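Ticket 587: Smoky gray compartment box, lid won't stay shut
Status: waiting on customer
Product: Brimasitz divided box

Hello again, and thank you so much for being patient with me! I went back over your note from this morning, the one where you said the left latch pops loose whenever you carry the box out to the car, and I think we can sort this out without a return.

Please empty the little cells first and set the box on a flat table with the lid folded all the way back.

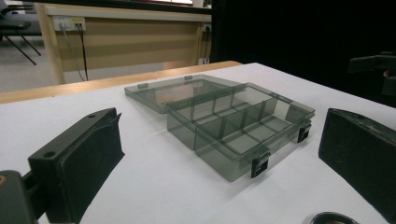

Run a fingertip along the rim under each black latch and feel for grit or a stray bead (it happens to me all the time with seed beads). Then close the lid and press both latches down together, one thumb on each. If the left one still lets go, write back on this same ticket and I'll ask our Drerby shop to mail you a spare pair, no charge.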